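Susura hand kit on a full-size humanoid – anyone else running one?

herringbone_h
We've had the Susura pair on our humanoid since June. Main interest is fetching and placing bottles at different heights. Two from Tuesday:
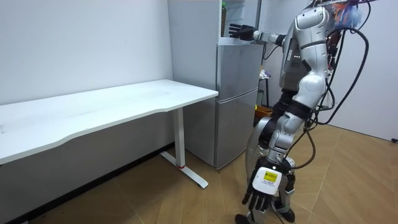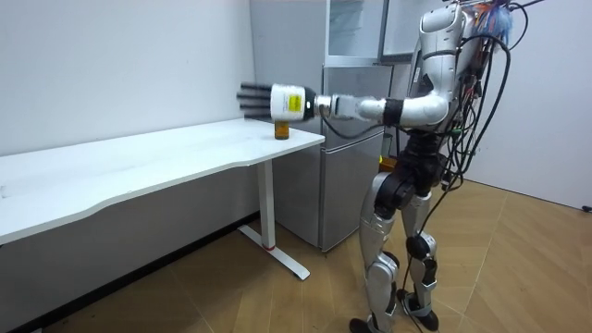

Fitting took a morning. The wrist adaptor went on without any filing and the software found both hands first time. Finger control is decent at the slow setting. At full speed I get overshoot at the wrist and end up retuning. Paid 3,397 for the pair from Zultdale, delivery included.

mk_torque
That's a lot for hands with no fingertip sensing. The Tsuchiya ones have it as standard.

herringbone_h
They do, but they wouldn't take our wrist flange and the adaptor was another 600. I asked.

pelican77
Which firmware? Mine overshot as well until I turned the smoothing down to 10. The default is far too high for a long arm.

mk_torque
Smoothing won't fix it if the forearm is flexing. I'd check the bolts before touching any settings.

pelican77
Checked mine, they were tight. It was the smoothing.

herringbone_h
Still on what it shipped with. Will try both, bolts first.

oddsocks
Does anyone know what the warranty is like? Iltby quoted me up to 300 hours of use, then it's chargeable. Seems short to me.

herringbone_h
Zultdale gave me a year with no hours limit. Get it in writing though – mine was only on the invoice.

oddsocks
Thanks, will ring them.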